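Unisia City Pass review: one card for the trains, trams and ferry

22 Jul 2022

I've been using the Unisia card since March, and enough of you have asked me about it that I figured I should just write the thing up. I paid for mine, I ride with it almost every day, and I have opinions!

Quick background for anyone outside the area. Until this spring you needed one ticket for the Civa trams, another for the regional trains, and cash (coins, ideally) for the ferry over to Stemby. If you were crossing the whole city you could end up with three different bits of paper in your pocket, and every one of them expired at a different time. The Unisia card is supposed to replace all of that. You load money on it, tap when you get on, tap when you get off, and it works out the fare for you.

Getting the card was easy. I ordered it on the website, typed in my address, and it showed up in the mail a few days later. You can also buy one at the ticket window in Říha station, but the line there is usually out the door on weekday mornings, so I'd go with the mail. The card costs $12, and you don't get that back if you stop using it. That annoyed me a little. A deposit would have been nicer.

Now the good part. Transfers are so much better than they used to be. My commute is a tram to Říha, then the train, then a short walk, and before the card I paid full price for both legs. Now you get 2 hours of free transfers from your first tap, and it counts across the trams, trains and ferry. I've done the tram to the train to the ferry on a single fare on a Saturday and felt like I'd gotten away with something. The readers on the trams are quick too, just a little beep and you're in. I can tap with my wallet closed, gloves on, coffee in the other hand.

The ferry is where it gets messy. There is one reader on the Stemby dock and it sits right at the bottom of the ramp, so when a full boat comes in you get a crowd of people all trying to tap off in the same spot while the next crowd is trying to tap on. I've missed a connecting tram twice because of it. If you forget to tap off (easy to do in that crush) the system charges you the maximum fare and you have to go and claim it back. I did that in April. The refund did come through, but it took two phone calls and a form that asked for the number of the boat. Who looks at the number of the boat?

Then there's the app. Oh, the app. It shows your balance and your trips, and when it's working it's great, I love seeing where my money went. But the balance lags. I top up over breakfast and the new amount sometimes doesn't show until I'm already at the tram stop, which is a bad moment to be guessing.
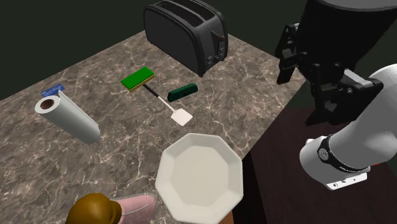 So I turned on auto top-up, and I'd tell anybody who rides more than a couple of times a week to do the same. You pick an amount, you pick the balance that triggers it, and then you can pretty much stop thinking about the app. The only catch is that the biggest balance the card will hold is $200, and if a top-up would push you over that it just fails with a very vague error message. It took me an embarrassing amount of time to work out what was wrong.

A few smaller things. The card itself is sturdy, and mine still looks new apart from one scratch across the logo. You can't share one card between two people on the same trip, so families need one each, and that adds up when you're paying for every card. Kids under six ride free without one. The night trams take it, but the airport bus still doesn't, and I really hope they fix that, because a visitor landing here is exactly the person who'd want it. The drivers on that bus do take regular bank cards now, at least.

Would I buy it again? Yes, no question, if your trip has a transfer in it. I'm spending less than I did with paper tickets and I've stopped carrying a sock full of coins for the ferry. If you only ever take the one tram, downtown and back, I'd stick with paper for now and see whether they drop the card fee. I'm giving it four stars out of five, and the missing one goes to the dock at Stemby - put in a second reader, please, and I'll come back and change the score.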